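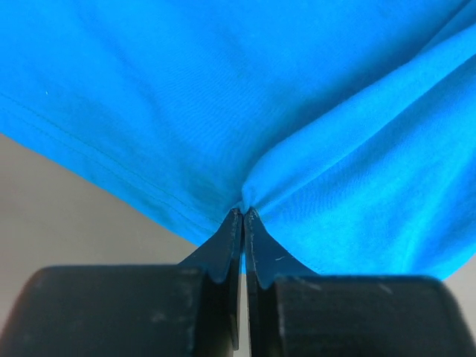 Figure 9. Blue knit cover on the work surface, pinched near the lower center.

Section 9: Folding and Storing the Knit Cover

The Skyrme knit cover is supplied in one weight and several colors. The steps are the same for all of them. Allow a clear surface at least 184 cm long and 128 cm wide, so the cover can lie flat without hanging over a side.

Before you start

Wipe the surface and let it dry. Take off rings and watches. Check that the cover is fully dry, including the hems – a damp hem will mark the fabric in storage.

Folding

1. Lay the cover on the surface with the care label facing down and toward you.

2. Smooth it from the middle outward with flat hands. Do not pull on the corners. Small ripples will settle by themselves.

3. Pinch the fabric near the middle of the side closest to you and lift it just enough to free it from the surface.

4. Carry that side over to meet the far side. Line up the hems, then let go.

5. Run one hand along the fold. Press lightly.

6. Turn the cover a quarter turn and fold it in half again.

7. Fold in thirds toward the label. The finished bundle should fit the 18-inch storage sleeve with the flap closed.

Note: If the hems do not meet in step 4, open the cover and go back to step 2. Do not stretch the short side to match.

Caution: The knit can snag. Never use clips, pins or clothespins with teeth to hold a fold in place.

Caution: Do not iron the folds. Heat flattens the knit and leaves a shine, most noticeable on the darker colors.

Storing

8. Slide the bundle into the sleeve, folded side first. Close the flap without squeezing out the air.

9. Place the sleeve on a shelf, away from direct sun. Do not stack more than three sleeves.

Covers kept in storage over the winter should be opened in February, shaken out and refolded along different lines.

For washing, see Section 10. Replacement sleeves are listed under Sarken accessories at the back of this guide.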